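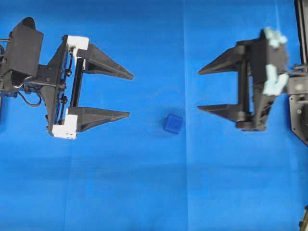

Thread: blue cloth for the work table — pressing out creases, and does dark blue on blue drive anyone else mad

Search this forum Advanced search Go

inkpot_lou
Right, quick one before work. Put the bright blue cloth on the table, little dark blue cube on it for scale, and you can see the crease going across the lower half. Plus a line running down the middle just right of the cube, seam or a fold, can't make my mind up. Want it flat. What do people do? Iron? Steam? Leave it and hope?

Cloth is the Flenia one, 3 metre length, came folded up in a bag.

mudlark77
Steam. Hang it over a door overnight first. Don't iron a Flenia hot, mine went shiny in a patch the size of a saucer and it never came back.

tackroom
Disagree, iron is fine. Cool iron, wrong side up, tea towel between. Done mine loads of times. Shiny patch is from pressing down and stopping, keep it moving.

mudlark77
I did keep it moving.

tackroom
Well mine's fine is all I'm saying

inkpot_lou
Ok so one vote each, helpful ha. Is it worth doing the steam then the iron?

pebbledash_25
If it's a seam no amount of steam will shift it. Turn the cloth over and run your thumbnail down it. Stitching you'll feel straight away. If it is a seam just slide the whole cloth sideways until it's off the bit you use, 3 metres should give you plenty to play with.

Also — dark blue cube on blue cloth?? I'd lose that in a week. I do all my small bits on pale grey now. Brannigan do a grey one, not cheap but it lies flat out of the packet.

oldferry
Was going to say the same about colour. Anything dark blue or navy just sinks into it. White bits show up lovely on blue though, so depends what you're mostly handling.

tackroom
Blue's fine, the cube shows up perfectly well to me. Grey makes everything look like a wet car park.

oldferry
It's a small cube on a big cloth, that's all I meant. Wait till you're looking for it at 11 at night under a lamp

inkpot_lou
I like the blue!! Not changing it. But take the point about dark stuff, might swap the cube for a yellow or red one. Anyone else find the colour looks different depending where you look? Mine's lighter up in the top right, sort of cyan, and goes deeper royal blue down towards the left. Same cloth, same table. Faulty dye?

pebbledash_25
Could be the light. Turn the cloth right round and see if the pale corner goes with it. If it moves it's the cloth, if it stays put it's your lamp or window.

mudlark77
What pebbledash said. I sent one back to Wekmont thinking the dye was off and the new one did exactly the same. Lamp was too far to one side. Felt a right lemon.

inkpot_lou
Will try tonight. What about holding it down once its flat? Drawing pins no good on this table.

oldferry
Bulldog clips along the edges. Pull the long sides first then the ends, not too tight or you get new lines coming in from each clip.

tackroom
Double sided tape. Clips get in the way of your sleeves.

oldferry
Tape leaves gunk and you can't wash the cloth without peeling it all up again

tackroom
How often are you washing it??

oldferry
Every month or so. You're not?

tackroom
Last did mine in July. I think.

quillfeather
Sorry to butt in, been lurking. Roll it don't fold it. I keep mine on the cardboard tube from some wrapping paper, never had a crease since. The Brarnis cloths come rolled already but they fray like mad if you cut them down, so hem first.

pebbledash_25
Yes to the tube. Should of said that at the start.

inkpot_lou
Update, got five minutes. Thumbnail test done and it's a fold, no stitching, phew. Spun the cloth round as well and the pale corner stayed where it was so it's the light. Hung it over the bathroom door, will steam tomorrow morning. If that doesn't do it I'll try the cool iron and tea towel on a corner first. Clips ordered, sorry tackroom

tackroom
You'll be back for tape

mudlark77
Do the iron test on a corner that hangs off the table. Trust me

Views: 1,007
Contact us | Copyright the forum and its posters | Back to top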